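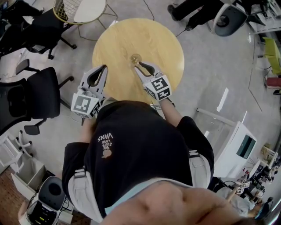
Okay, a long one from me, get a coffee. I've had the Polletti hand-held gripper kit for three weeks now, and enough of you have asked in my messages whether it's worth the money that I'm going to answer it all in one go and then point people back to this thread for the rest of my life.

Quick background for new followers, hello and welcome! I teach robots small tabletop jobs, mostly tidying and sorting, for a little company you won't have heard of. There are four of us. We do not have a big budget and we do not have a big room, so whatever we buy has to earn its spot.

For the last year we collected our training examples by teleoperation. One of us drove the arm with a leader arm and the real arm followed. It works, and I'm fond of it, but it's slow, and my shoulders would like to file a complaint. One arm, one operator, one sample at a time, and a queue for the arm every afternoon.

The Polletti idea is that you leave the arm out of it. You hold a gripper in each hand, you do the job yourself, and the software works out where the grippers went from the printed marker blocks on them. Later you train on that and put it on the arm. Lots of you know this already, so I'll stop there and get to how it is to live with.

What came in the box: two grippers, marker blocks already mounted, a chest harness, a head camera on a band, a recorder about the size of a paperback, cables, and a printed booklet that is really quite nice. Somebody over there cares about booklets and I want them to know it was noticed.

Price, because everyone asks: we paid 2,564 with the one-year software license included. Shipping was on top. The license renews at 300 a year after that, and if you let it go you keep your recordings but lose the tracking updates. I wrote to check this and got a clear answer the same afternoon, so points for that.

Setup took me a morning. An experienced person could do it faster, but I like to read everything, and I stopped for lunch. Calibration is a printed sheet that you lay on the table and look at from a few angles until the recorder beeps. My sheet had picked up a fold in my bag and the thing would not beep for love or money. Print a new one, keep it flat, save yourself twenty minutes of muttering.

Now the grippers. They're lighter than I expected and the balance is good, with the weight sitting back over your hand. The trigger has a long pull, which I hated on day one and like very much now, because you can feel your way into closing on something delicate.

And delicate is where I've spent most of my time, since the small glass pieces are what our customer cares about. Anything see-through is miserable for cameras. I figured if the kit could get me decent examples with glass, it could get me decent examples with anything else we've got on the shelf.

So here's my number. I recorded 138 demonstrations with glass over two days, and the software threw out 35 of them for tracking loss. I was grumpy about that until I went back through the bad ones. Nearly all were me turning my wrist so far that the marker block faced the floor. You can't track what you can't see! My second day was far cleaner than my first.

If you take one practical thing from this thread, take this: practice for half an hour with the recorder off. Learn where your wrists are allowed to go. It feels silly, a bit like rehearsing how to pick up a cup, but your first hour of data will be so much better for it.

Second practical thing: slow down. My natural speed at a table is fast and sloppy, and the policy we trained on my early recordings was also fast and sloppy. It copied me faithfully, bless it. It reached for everything as if the bus was leaving.

The harness. Hmm. The straps are comfortable and the buckles are easy to work, but it's clearly cut for somebody longer in the body than I am. At its shortest setting it still rides up when I lean over a table. My colleague Mareike Lammers is a good deal taller and wears it all day with no complaints. A second size would fix this and I've told them so.

Battery on the recorder gets me through a morning and dies during the early afternoon. You can run it plugged in, and mostly I do, but then there's a cable to think about when you move around the table. A spare battery is sold separately. I think for this price there should be two in the box and I won't be moved on that.

Software next. The review screen is the best part of the whole product for me. You get both gripper paths drawn over the video, you can trim the ends, and you can tag a recording with your own words. I tag mine things like "good", "clumsy" and "sneezed". Export to the format we train on was one button and it worked the first time, which I have not been able to say about many tools.

Less good: there's no undo on delete. I lost a nice batch that way around four o'clock one afternoon, when I was tired and should have gone home. There's a warning box, but it looks exactly like the box you click through when you save. Please, Polletti, make it red or something.

A few of you asked how it compares with the Nandale kit. I borrowed a Nandale for a week in February, so take this as a fair but short acquaintance. The Nandale tracks better at odd angles and its fingers can be swapped in seconds. It's also heavier, and by the end of an hour I could feel it in my forearms. For short sessions I might pick the Nandale. For a whole day at the table I'd pick the Polletti.

Somebody also asked about the collection service that Munder offers, where you send them your objects and they send you back recordings. We got a quote and it was reasonable for a big order. For us it doesn't fit. Our task changes every week or so, and half of what I learn comes from doing it by hand and noticing where I hesitate. If your task is settled and you need a mountain of data, ask them, they were friendly on the phone.

How did it do on the robot, you ask, very sensibly. With the glass pieces, the policy trained on the hand-held data now does the pick reliably when the piece is standing on its own in open space. Near the rim of the table it still dithers. Put two pieces close together and it goes for the gap between them. I think that's my data more than the kit, as I hardly recorded any pairs. That's this coming week's job.

One thing I didn't see coming is that everyone in the room wants a go. With teleop people would watch politely and drift away. With the grippers in your hands they come over and ask if they can try, and then they're good at it within minutes. We've ended up with recordings from five different people, and the variety has helped the policy more than any setting I've fiddled with.

Support: I've written to them three times. Two replies the same day and one after a weekend. The last came from someone signing as Bhattacharjee who had plainly read my whole message (it was long, you may be shocked to hear) and answered every part of it, including the grumble about the harness.

So would I buy it again? Yes, for a small team doing tabletop work with both hands, I would. If you only need one hand, wait and see whether they sell a single, because at the moment they don't. And if most of your work is inside cupboards or under things, try before you pay. The markers need to stay in view and a cupboard is not going to help you there.

Things on my wish list, in no order: a smaller harness, the second battery, a red delete box, and softer fingertips for glass. I've been wrapping mine in a bit of silicone tape, which grips nicely but has to be replaced every couple of days.

For the record, we bought the kit ourselves at the normal price, and they don't know I'm writing this, unless one of them follows me, in which case hello, lovely booklet.

Adding one more because three people have asked already: yes, left-handers are fine. The two grippers behave the same and you can tell the software which is your main hand. Mareike is left-handed and never even changed the setting.

And yes, I'll post the pairs results when I have them. Off to print another calibration sheet.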